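Fevusari season 2: what changed for you?

Page 1 of 1

tobacco_lid
Patch went up Sunday and I've had two evenings with it now. Starting a thread so we can keep the season 2 stuff in one place. I'm mostly on the Atard map and mostly in ranked. Queue times are fine. The new stamina rules are going to take some getting used to.

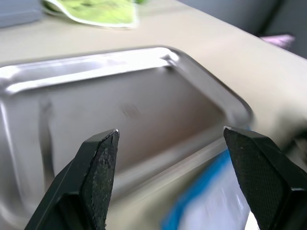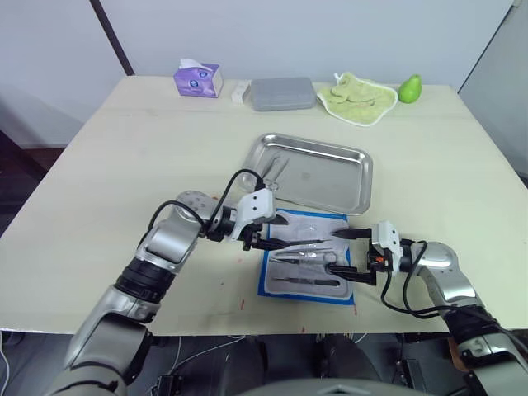 Gripper at the sink, and both arms over the table.

Main things I noticed so far:
Sprint drains faster when you carry the flag.
The level cap is now 80.
Ledesma has a second spawn on the north side.
The daily challenge no longer resets if you miss a day.

What's everybody else seeing?

grubscrew
The second spawn on Ledesma is the best change they've made since launch. Last season you could lose that map in the first minute if the other team got to the bridge. I played it maybe six times last night and every match went past the halfway mark.

nineteenpines
Disagree on Ledesma. All it does is split your team. Half the players come out north, half come out by the mill, and then the mill group gets run over before anybody can help. It works if you have a full party on voice. Solo it's a mess.

grubscrew
You can pick your spawn. It's the small toggle under the map when you're waiting to respawn.

nineteenpines
I know I can pick mine. I can't pick it for the other people on my team.

hallway_moth
Does anybody know what happened to season 1 tokens? I had 805 left over and now the shop shows zero. I was saving them for the Besberg armor.

tobacco_lid
Check the archive tab. They moved old tokens in there and you trade them in for the new ones. I don't remember the rate.

hallway_moth
Found it, thanks. The rate is bad. I end up with enough for one helmet. They should have put this in the patch notes and not in a menu three screens deep.

oxbow77
It was in the patch notes, near the bottom under account changes. But I agree the rate is bad.

Stamina is the real problem for me. I play runner, and with the new drain you get around 15 seconds of sprint with the flag before you're walking. On Atard that doesn't even get you out of the courtyard. Either you hand off or you die.

tobacco_lid
I think handing off is the point. Last season one good runner could win a match alone, and it was no fun to play against.

oxbow77
It was fun to play as, though. I put a lot of time into learning those routes. If they wanted hand-offs they could have made the pass faster. Right now the pass animation locks you in place and you get hit every time.

grubscrew
Pass while you're jumping. It skips most of the lock. No idea if that's intended, so use it while it lasts.

oxbow77
Just tried it in practice mode. You're right, it's a lot better. Still think the drain is too high.

brackenfold
Coming back after skipping most of season 1. Is it worth starting ranked now or should I wait until the first balance patch? I have the starter gear and nothing else.

tobacco_lid
Start now. Everybody got pushed down at the reset, so you'll run into some strong players the first week, but gear doesn't count in ranked anyway. Stats are set the same for all.

nineteenpines
I'd wait. The first week is all people who should be two tiers higher. Play casual, learn where the Ledesma spawns are, go in after that.

brackenfold
OK, I'll do casual this week and see. Is controller still bad for the bow?

hallway_moth
Bow is better. They added a separate aim speed setting — it's under controls, then advanced. Set it lower than you think you need and turn the aim curve off. I went back to controller for it.

oxbow77
Agree on turning the curve off. I'd leave the speed at default until you've played a few matches.

tobacco_lid
If anybody works out the token rate for armor sets, post it and I'll add it to the first post.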